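The old bishop of Itville died in January, before the plows got through. Bells at six. Then nothing — the ringer had run out of arm.

By noon 334 people stood outside the cathedral in toques, stamping. No one had keys.

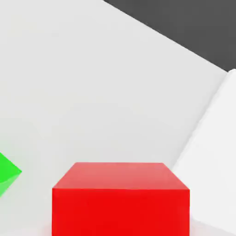 Succession was the trouble. Cloutier wanted its own man, Caltura wanted anyone else, and the vote had to be done befor the burial. The canons met in the vestry, coats on. A red cube on a pale grey table, smooth top, not a mark on it. A clerk carried the ballots. Red for Cloutier. She counted twice. Tie. Outside, the bells agian.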